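Wimon 2 review: trajectory software for handheld gripper recordings

Posted 26th February

I have used Wimon 2 every working day since September, and I think this is long enough to write something fair. If you record demonstrations with handheld grippers and you want to turn the videos into trajectories that a policy can learn from, Wimon is one of the few products you can buy for this. Most people I know have their own scripts. I had my own scripts too, on top of Udden, which is free, and I will compare the two where I can.

Wimon comes from a small company called Almont. The license costs 600 dollars per year for one workstation. You give it the videos from the gripper cameras and the head camera, a file with your marker sizes, and a calibration recording. It gives you back the gripper poses, the opening of the fingers, one common time line for all cameras, and a report for every episode.

Installation

The installer is good. It checks the graphics driver before it copies anything, and when my driver was too old it said so in one clear sentence. With Udden I spent a full day on library versions. The manual is only in English, which is fine for me, but some pages still show the menus from the first version. The page about lens calibration is the worst one. It tells you to open "Lens Tools", and this menu does not exist anymore. You find it now under Project, Cameras, Advanced.

Calibration

You wave the marker board in front of each camera and Wimon tells you which parts of the view are still missing. I like this very much. In my old scripts I always had too few samples in the corners, and on a wide lens the corners are where the error grows. Please measure your printed markers with a real caliper and do not trust the printer. Mine came out 2 percent too small, and for a week I was blaming the software for it.

Tracking

Tracking is the part you pay for. Wimon combines three sources: the visual features of the room, the inertial data from the grippers, and the square markers when another camera can see them. You can set how much it trusts each one. The default gives a lot of weight to the visual features, and in a room with much texture this is correct. A brick wall is a gift for this kind of software, except that the bricks repeat and a lazy matcher can jump by one brick. Udden did this to me many times. Wimon has a check for repeated patterns, and I have not seen the jump since I turned it on.

Shiny tiles are harder. The reflection of a ceiling lamp moves when you move, so the software finds a nice strong feature which is not fixed to anything. Dark glass has the same problem, and a dark TV screen too. You can draw a mask by hand in the head view and Wimon will carry it through the episode. It works well for slow movement. When the head turns fast, the mask stays behind a little and you must correct it.

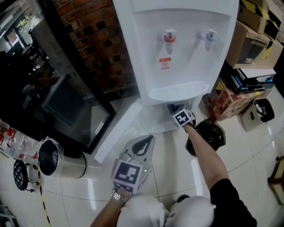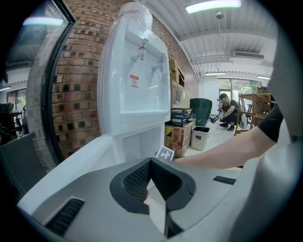
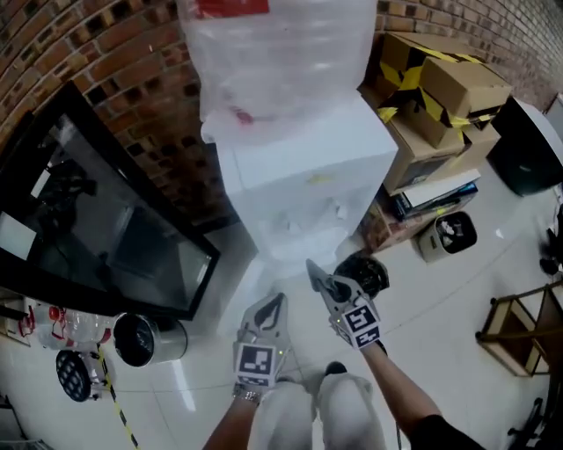

My test set for this review has 88 episodes with two grippers. I ran all of them through Udden and through Wimon with default settings, and then again through Wimon with masks. Udden lost the track in a good part of them, mostly when one gripper went low and close to an object and its camera had only a plain white surface to look at. Wimon with default settings lost 4 episodes. With masks it lost none, but I want to be careful: in two of those I could see a slow drift of the left gripper in the report, and I removed them from training anyway.

The report

Every episode gets a page with the trajectory in 3D, the marker visibility as a colored bar, and a quality score. The score is useful for sorting. I would not use it as a filter, because it punishes episodes where the markers are hidden for a long time, even if the inertial data carried the pose well. A hand or a sleeve in front of the marker is normal life. I wrote to Almont about this and they answered the next day – friendly, but with no date for a change.

Finger opening is estimated from the picture of the jaw. It is smooth and I have no complaint, only that you cannot export the raw values before the smoothing. For small objects I would like to have them.

Export

You can export to plain tables or to the Nikzad format, which our training code reads directly. The Nikzad export writes the rotation in a different order from the tables. This is written in the manual, in a gray box that I did not read, so please read it. My first policy turned the wrist the wrong way in simulation and I lost an evening.

Batch processing from the command line is there and it is stable. What I miss is a way to process only the changed episodes after I edit a mask. Now the whole project runs again, and with a bigger project you go home and look at it in the morning.

Who should buy it

If you record in one room with good texture and matte floors, Udden is probably enough and you can keep your money. If you go into offices, kitchens and other places where you cannot choose the floor or the windows, I would pay for Wimon. I renewed my license last week. The Linux version is the one I tested, and I cannot say anything about the Windows one.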